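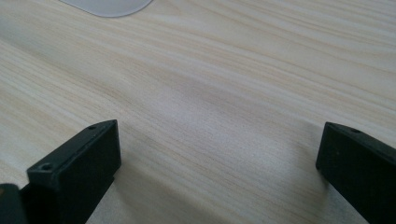
Pale wood grain, Monday morning

ok people keep asking me what it's like living in Borkow so. thread. typing fast, bus in 19 minutes

Moved here from Jovlow two years ago. Smaller, hillier, slower. Rent was the reason and I'm not going to dress it up

First thing – the trails. The river path is the good one. Starts behind the old Hestska mill and goes all the way out to the reservoir. Paved up to the footbridge, gravel after. Bikes fine on both, skinny tires maybe not

There's a second path up by the high school that's on every map and half of it is closed. Has been closed since August. Sign says slope repair. Haven't seen much repairing but I only go by on weekends

Buses. Line 23 is the one you want, runs from the station through downtown and up the hill. Every half hour on weekdays. Sundays you walk

Line 18 exists. It goes to the industrial park and comes back. If you work out there it's great, my neighbor swears by it

Schools – no kids so take this with salt. The parents on my street like the elementary a lot and complain about teh middle school parking lot. Constantly. The pickup line goes down to the pharmacy

Food. Smaller than you'd hope, better than you'd think. Tô on Mill Street does noodle soup and closes when the soup is gone, so go before one. Cash or card now, used to be cash only

the bakery next to it changed owners and the rye is different. Not worse. Different. People have opinions and will tell you them in line

Jobs are kind of a mix. Hospital, the mill offices (Hestska still has people there, just doesn't mill anything), the school district, and then a lot of us who work remote or take the train to Jovlow. Train is 2 stops. Fast when it shows up

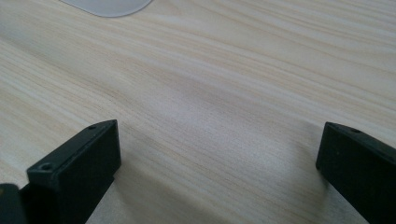
Internet is good downtown and bad on the east side of the hill. ASK before you sign a lease. I did not ask

Housing. Older brick stuff near the station, drafty, tall ceilings. Newer townhouses past the rec center, all the same gray. Prices went up but still well under Jovlow. My place is over the hardware store so I can't complain about noise because I knew

Parks! Forgot parks. The big one is fine, playground is new, ducks are rude. The one I like is the tiny one behind the library with the chess tables. Shade all afternoon, water fountain works most of the year

Library is the best thing in town imo. Open till eight on Tuesdays, you can borrow tools and snowshoes and a cake pan shaped like a castle. Ask for Katia Pace at the front desk if you need anything local history, she found me the original plan of my street in like a minute

Winter – they plow the hill first and the side streets whenever. Get boots. The sidewalk in front of the post office is ice from December on, walk on the other side

Council meets second Wednesday, upstairs at city hall, and you can just go. Last one ran over 2 hours and most of it was about leaf pickup. I stayed for all of it, don't ask

Things I miss: late food, a real movie theater, a Sunday bus

Things I don't miss: parking in Jovlow. that's it thats the tweet

Someone asked is it friendly. Yes but it takes a bit. First winter I knew my landlord and the soup guy. Then I joined the Saturday trail cleanup and now I can't buy milk without a twenty minute chat

Will do a separate one on which streets flood becuase that's a whole thing. Bottom of Mill Street, for starters

bus is here, replies later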